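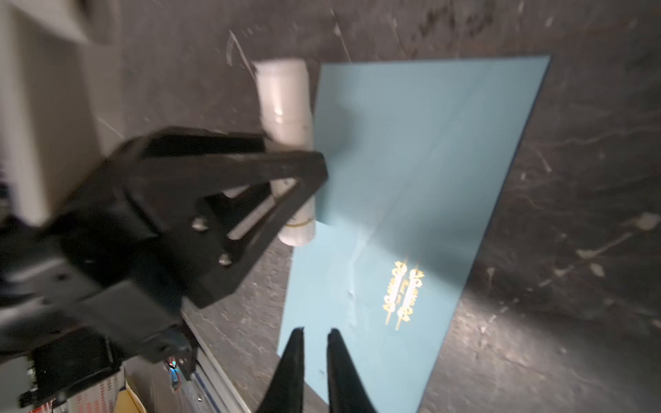 Endum Street site - project meeting, notes

Friday, started 9:10. Ramska (developer), Gentile (architects), Drusix (facade), city planning by phone. Landscape sent apologies.

1. Last meeting's notes
Agreed. One fix: loading dock entry is off the lane, not the main street.

2. Planning application
Lodged in August. City has come back with 3 requests for more info: wind, shadow on the park, bike parking. Wind report due from consultant next week. Shadow drawings done, Gentile to send today. Bike numbers still being argued, see item 4.

Planning asked if tower height is final. Ramska: yes, 40 floors, no change. Plant level sits on top of that.

3. Facade
Drusix went through the east side. Sunshades now deeper on the lower floors, flat glass above the sky lobby. Planning not keen on the change of line halfway up, wants it to read as one building. Gentile to redraw the join. Cost of the curved corner still not settled, Ramska wants a price for straight panels aswell.
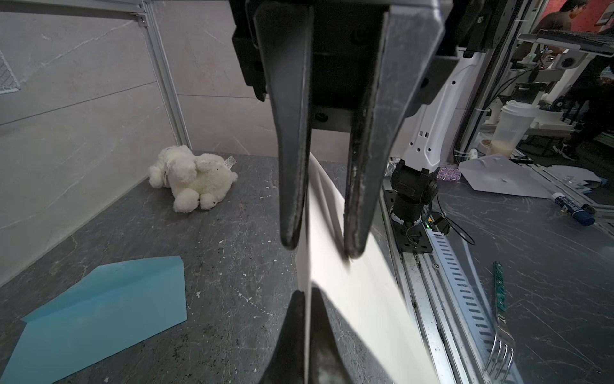

Podium and street level next. Retail frontage goes down to 3 shops, the corner one now wraps into the lobby. Gentile wants the lobby wall to curve, like a big sheet of white paper stood upright and bent, with no columns showing on the street side. Structure to check if the transfer beam allows it. Planning fine with the idea but wants the awning continuous for the whole block. Awning height to match next door.

4. Parking and bikes
Car spaces: up to 261 allowed under the code, Ramska wants fewer, will confirm. Bike room moves to basement one, own ramp. Showers next to it. Traffic report needs updating once teh numbers are fixed.

5. Other
Hoarding artwork - leave for now. Neighbor letter about dust from demolition, Ramska to reply.

Actions
Gentile: shadow drawings, facade join, awning section
Drusix: price both corner options
Ramska: parking number, neighbor reply

Closed 10:25. Next one same time, Gentile's office.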